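Surface Pattern I
Handout for Session 8: Repeat, drop and scale in printed wall coverings
Flultard Evening School, Textile and Paper Design

Please read this handout before the session and bring it with you. The first part is a continuation of last time, when we ended with the block repeat and had no time for the half-drop.

1. What we mean by a repeat

A repeat is the smallest piece of a design which can be copied again and again to fill the surface. When students hear this for the first time, they often think that the repeat is the same thing as the motif. It is not the same. A motif is one flower, one leaf, one bird. A repeat can contain one motif or thirty, and also the empty ground between them. In your sketchbook I ask you to draw always the border of the repeat in pencil, also when you think you will remember it.

The height of the repeat has consequences for the cost. A paper hanger must cut each length so that the pattern meets the pattern of the length before, and what is left over goes to waste. With a tall repeat, the waste can be large. In the Gikwood sample book, which we keep on the shelf at the back of the studio, the repeat height is printed on the reverse of each sample. Look at three or four of them and compare.

2. Straight match and drop match

In a straight match, the motif at the left edge of the paper stands at the same height as the motif at the right edge. The eye finds horizontal lines very quickly in such a paper, especially when the motifs are dark.

In a half-drop match, each neighboring length is moved down by half of the repeat. The horizontal lines become diagonal lines, and the eye needs more time to find them. This is the reason why so many floral papers are made as a half-drop. The design called Mona, which you traced in Session 5, is a half-drop, although its repeat is so small that many of you took it for a straight match.

Quick check for your own work: put two copies of your repeat side by side and close your eyes almost completely. If you see stripes, the motifs are too regular or one of them is too heavy.
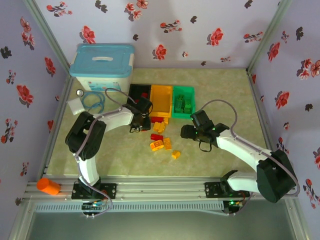 3. The scattered floral

The scattered floral (some books say "tossed") is a design where the flowers do not grow from a common stem or branch. They lie on the ground color as if they were thrown there. It looks easy and it is one of the most difficult layouts to do well. There are two common mistakes.

The first mistake is the hole. A hole is an area of ground which is clearly larger than the other areas of ground. One hole in the repeat becomes a row of holes on the wall. You can fill it with a small leaf or a sprig, but it is better to move the bigger motifs first and fill later.

The second mistake is direction. If all flowers look up, the paper has a top and a bottom, and each length must be hung the same way. This is called a one-way design. There is nothing wrong with it, but you should decide it yourself and not discover it at the end. Turn your motifs by different angles and test the repeat upside down.

A dark motif among light ones needs special attention. Black leaves, for example, will be seen from the other end of a room before any of the colored flowers. Paint them last.

4. Ground color

Until now we have worked on white paper. From this session you will work on a tinted ground. A tint which seems almost gray on a small sample becomes much stronger on a whole wall. Lavender, pale green and pale pink are the three grounds where students are most often surprised. Mix your ground, paint a large sheet, let it dry overnight and look at it again in daylight.

Red on a cool ground looks brighter than the same red on white. Mix your red a little duller than you want it. 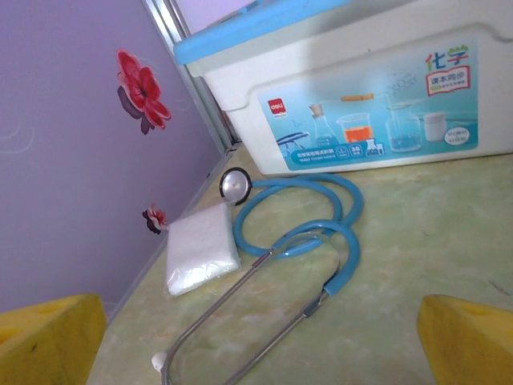 5. Scale and corners

Scale is the relation between the size of the motif and the size of the wall. A large flower in a small room can be very beautiful, but it will be cut by doors, windows and corners. In an inside corner the paper is normally cut and overlapped by a few millimeters, so a motif which falls exactly there will lose a narrow strip. Small scattered motifs forgive this. Large medallions do not.

For Exercise B we use the floor plan of the Yazzie guest house. The room has a sloping ceiling on one side, and you have to decide where the first length begins. Write your decision on the plan with one or two sentences of explanation.

6. Exercises

Exercise A. Design a scattered floral with two kinds of flower, one kind of leaf and one small filler. Use four colors, including the ground. Show it first as straight match, then as half-drop.

Exercise B. Place your half-drop design in the Yazzie room, scale 1 to 16. Mark the corners and the starting line.

Exercise C (for those who finish early). Choose one paper from the Gikwood book and find its repeat with a ruler. Do not look at the reverse before you have measured.

7. For next time

Bring tracing paper, a soft pencil, a metal ruler and your tinted sheet from section 4. We will speak about borders and dados, and for this you need to read the chapter on horizontal division in the course reader. Exercises A and B are to be handed in before the end of June.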